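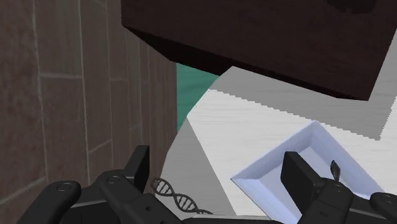 Jummai Abubakar wrote in to say that all parties promise the same things, so why would anyone bother starting a new one?

Fair point, Jummai. Let's see if it holds up.

What is a political party?

A party is a group of people who want roughly the same laws and try to get elected together. In the UK, a new party has to sign up on an official list before its name can go on a ballot paper. It needs a name, a leader and some rules. It doesn't need good ideas. Nobody checks those except you.
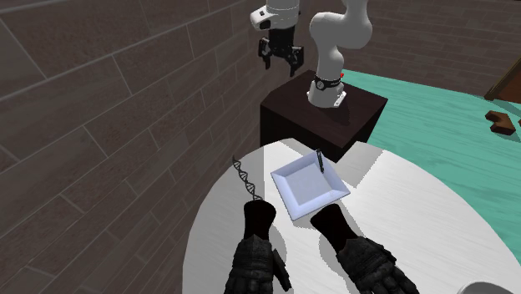

Once it is on the list, the party has to find people to stand as candidates. Take a council election in the town of Caltstead. Hadiza Ogunleye stood for a brand new party and got 178 votes. The winner got 661. Her leaflet said she had "shaken up the town". Had she? Look at the two numbers and decide for yourself.

Why do names matter?

Parties love a cheerful name. Words like "future", "people" and "together" turn up a lot, and they tell you very little. A party can change its name too, and still have the same leader and the same plans.
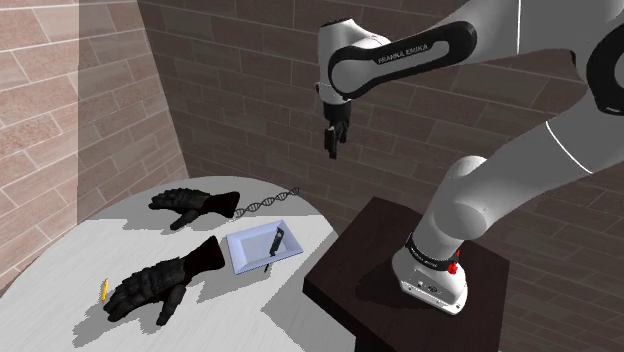
A name tells you who is talking, and that's all. You have to look elsewhere to find out what they would do. The white robot arm has FRANKA EMIKA printed on it in capital letters, and reading those letters won't tell you whether it is any good at its job. A party's name on a ballot paper is much the same. So read the leaflet, and ask how each promise would be paid for. If the answer is "we'll work that out later", ask again.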